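Pennington Hall Exhibitor Set-Up Guide
Section 7: Booth Assembly and Move-In

Read this section before you unload the van. Most exhibitors read it afterward, sitting on a crate, and it is noticeably less useful there.

7.1 Before you arrive

1. Print your dock pass. The scanner at the Misgate Street gate does not read cracked phone screens, and it takes no pleasure in trying.
2. Check your booth number against the floor plan dated 22nd December. Earlier plans show a fountain where aisle F now runs.
3. Label every crate on two sides with your company name and booth number. "Misc." is not a company name.

Note: The dock has 12 bays. Each slot lasts 56 minutes, including the time you spend looking for your paperwork.

7.2 Putting up the frame

Standard booths use the Fovemo snap frame. You will need two people, a rubber mallet and a reasonable opinion of each other.

1. Lay out all the parts on the carpet. Long rails have a blue dot at one end. Short rails have a blue dot at both ends, for reasons known to Fovemo.
2. Stand the four corner posts in their feet. Turn each foot until the arrow points into the booth.
3. Fit the bottom rails first. Push until you hear a click. If you hear a crack, go to the service desk.
4. Fit the top rails, working clockwise from the aisle side.
5. Slide the back panel down from above. It goes in one way up, and you will find out which.
6. Tighten the post collars by hand.

Caution: Do not climb on the frame. It will hold a banner, a shelf of brochures and a small screen. It will not hold a sales director.

Caution: Never use a power driver on the collars. Replacements are billed to the exhibitor, and the collars are priced like jewelry.

7.3 Power and lighting

1. Find the floor box nearest your back wall. The lid lifts from the side marked with a notch.
2. Plug in the supplied power strip. One strip per booth. A strip plugged into a strip will be unplugged by hall staff, probably during your demonstration.
3. Tape all cables flat with the gray tape from your welcome pack. Household tape leaves a residue that outlives the show.
4. Switch on the lights one at a time. If the booth goes dark, the last thing you switched on is the thing to switch off.

Note: Coffee machines count as heavy equipment and need their own order form. Yes, the little ones too.

7.4 Signs and handouts

Hanging signs must weigh no more than 33 pounds, counting the chain. Bring them to the rigging desk flat and unrolled. Humholm Rigging does all overhead work in the hall, and their ladders are not for lending, however nicely you ask.

Keep handouts inside your own carpet line. The aisle belongs to everyone, which in practice means the fire marshal.

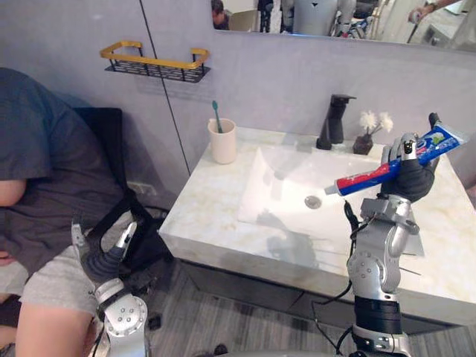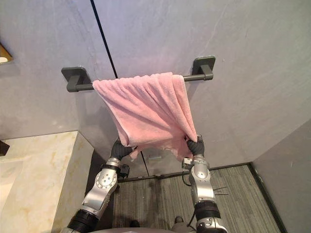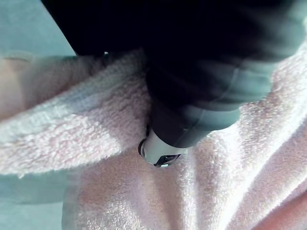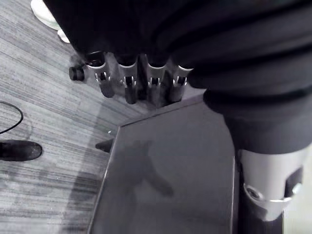
Section 7 pictures. First: toothpaste at the sink. Second: pink towel on the wall bar.

7.5 Final check

1. Walk once around the booth and push gently on each post. Nothing should move except you.
2. Put empty crates out for storage with a yellow sticker on the lid. Crates without stickers are treated as trash, promptly and with enthusiasm.
3. Sign the booth card and leave it on the counter for the floor manager.

Note: Keep the mallet. You will want it again at move-out, which is covered in Section 8.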